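Forum > Furniture and Finishes > Is this wood or a picture of wood?

gritty_kneecap
Bought a used desk top through the office clearance place on Skullik Road. Ninety bucks, no legs, label on the underside says Flandberg 1038 and nothing else. The seller swore up and down it was real wood. My brother-in-law says it's printed paper and that I paid ninety dollars for a wallpaper sample.

I've been staring at it long enough that the grain has started to look like a weather map. There's one big area of long nested ovals toward the left, then it calms down into nearly straight lines.

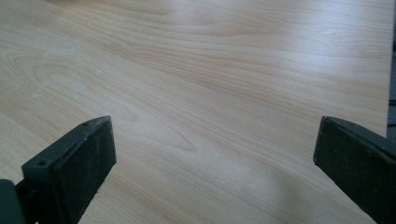 What I want to do is sand it and put oil on it, because the finish feels like a cafeteria tray. If it's paper I gather that ends badly. How do I find out before I plug in the sander?

plainsawn
Look at the end. If the lines on top carry on down over the edge as end grain, it's a board. If there's a strip glued on, it's veneer or print. Face photos are useless for this, they've gotten too good at printing.

Mrs_Dovetail
Disagree a little. Ovals like that are what you get from a flat-cut face, and real veneer has them too. The thing to hunt for is a repeat. Printed stuff is made with a roller and sooner or later the same knot comes around again like a cartoon background.

gritty_kneecap
No repeat that I can find, and I went over it with a flashlight until my wife asked if I'd lost a contact lens. The edge has a strip on it. So, veneer? Or a very long roller?

plainsawn
Or a very long roller.

oil_and_regret
Whatever it is, don't sand it. I took a Zilleck top down with 120 grit and was through to the brown stuff in 15 seconds. I now own a desk with a map of Florida on it.

Mrs_Dovetail
120 on a power sander is how you remove a desk. By hand with 320, you can scuff a veneer finish just fine.

oil_and_regret
I was told that too. By a man selling 320.

gritty_kneecap
Took a wider one with the bowl on it. The mark running across the left side looks like pencil. I'd like it gone either way.

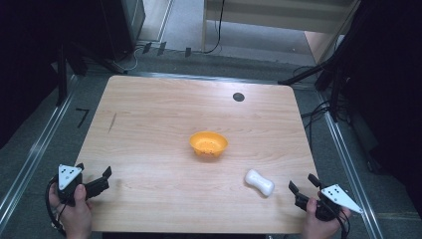

The cable hole is the other thing I wanted to ask about. If I pull the gray grommet out, wouldn't the cut side of the hole tell me what's in the middle? I can't get a fingernail under it and I'm scared of chipping the rim.

plainsawn
Yes, and you should have led with that. Push from below, don't pry from the top. Two thumbs.

Mrs_Dovetail
Seconded. And for the pencil, a white vinyl eraser, going with the grain. If that does nothing, a damp cloth with a drop of dish soap. Mnguni wax will hide whatever is left, though it smells like a saddle for 2 days.

oil_and_regret
Longer than that in January with the windows shut.

gritty_kneecap
Grommet's out. The inside of the hole is tan crumbs with a skin on top as thick as a business card. Brother-in-law has been informed and is being unbearable.

plainsawn
Particleboard core. The skin could still be real veneer - put one drop of water on the raw lip of the hole and see if it soaks in.

gritty_kneecap
Will try after dinner. The sander is back in the closet.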